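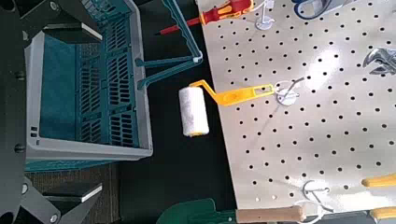 The first thing they gave me at Mulent was a pair of handles and a chair with one short leg. The handles were bolted to a desk. When I squeezed them, the grippers on the other side of the window closed, and when I let go, they opened. That was the whole lesson. The woman who ran the floor said the rest would come from doing it, and she went back to her coffee.

The job was called Pegboard. You took a tool off its hook, moved it over to the crate, and put it in. Then you reset and did it again. The robot was recording everything, the angle of every joint and what its cameras saw, and at the end of the month the recordings went to Hastberg, where somebody turned them into a robot that could do it without me. I was paid by the good run. A good run was one where nothing got dropped and you didn't stop to think for more than a few seconds. Thinking showed up in the data as a robot standing still, and they didn't want to teach it that.

I was thirty-one runs in before I had a good one. It was the trowel. The trowel was easy, a straight pull and a long handle to grab. The scissors were bad and the wrench was worse, all shine, so that on my screen the jaws broke up into white streaks. But the one I couldn't do was the paint roller.

The roller hung by a slot in its grip. To get it off you had to lift before you pulled, and only a little, because the hook came up through the slot. If you pulled first, the hook came with it or the whole thing swung. A person does this without knowing there are two parts to it. I had hung up a hundred things on a hundred hooks and could not have told you there was a lift and then a pull. Through the handles I couldn't feel any of it. I had a picture and my two hands, and my hands kept wanting to pull.

My father painted houses. He did it for 35 years, and he kept his rollers on nails in the garage, in a row by size. When I was nine or ten he took me along to a job in July, a long upstairs hallway with no windows, and he put a roller in my hand and stood behind me and put his hand over mine. He didn't explain anything. He just moved, and my arm went with his. Up, across, down, back through the wet part. After a while he took his hand off without saying so, and I went on for most of a wall before I noticed.

I thought about that a lot in the chair with the short leg. I had supposed I was the one being careful and slow, like a student, and then one evening it came to me that I was the hand on top.

After that I tried something different. I went in before my shift, when the arm was parked and the light on its base was green, which meant you could walk up to it. I stood at the board and took the roller off the hook myself. I did it with my eyes shut. I did it with two fingers, because two was all the robot had on that side. Lift, then pull. The cover brushed my sleeve. I put the roller back and took it off again, 17 times, and then I went around the window and sat down and did it with the handles before my arm could forget.

It came off the hook. It tipped a little as I carried it across, and I let it tip. I lowered it into the crate and opened my hand, and the gripper opened.

The woman who ran the floor had been watching on the other monitor. She wrote down the number, 2438, and said, "Again."

I did 13 more that night. Two of them I ruined. In one the roller went in upside down and landed on the rim, and I sat there looking at it until the timer ran out. The others were all right.

I stayed through the fall. Other people came and went in the other chairs. There was a man who hummed, and you could tell which runs were his because the gripper moved in time. There was a student from the Salehi program who was better than any of us on her second day and bored by her fourth. They changed the crate once and changed it back. Hastberg sent a note asking us to stop straightening the tools on the hooks between runs, as the robot was learning that tools are always straight. So we hung them crooked.

In November they loaded what Hastberg had made and let it go by itself. We all stood up to see. My handles were unplugged and lying on the desk.

It took the screwdriver first, then the scissors. It missed the wrench and went back and got it. When it came to the roller it stopped for a second, the way I always had, right before the lift. I'd been told that the pauses were cut out. That one must have been too short to count.

Then it lifted, and then it pulled.

The man who hummed said, "That's you." I said it could be anyone's. The roller tipped on the way over and the arm let it tip.

They moved us to another job the week after, folding cloths for a hotel in Kanska, and I got a better chair. I called my father that weekend. He asked what I was doing for work now, and I told him I was taking a paint roller off a hook. He wanted to know what kind of roller. I said a small one, with a yellow handle and a white cover.

"What's the nap on it?" he asked.

I told him I would have to go back and look.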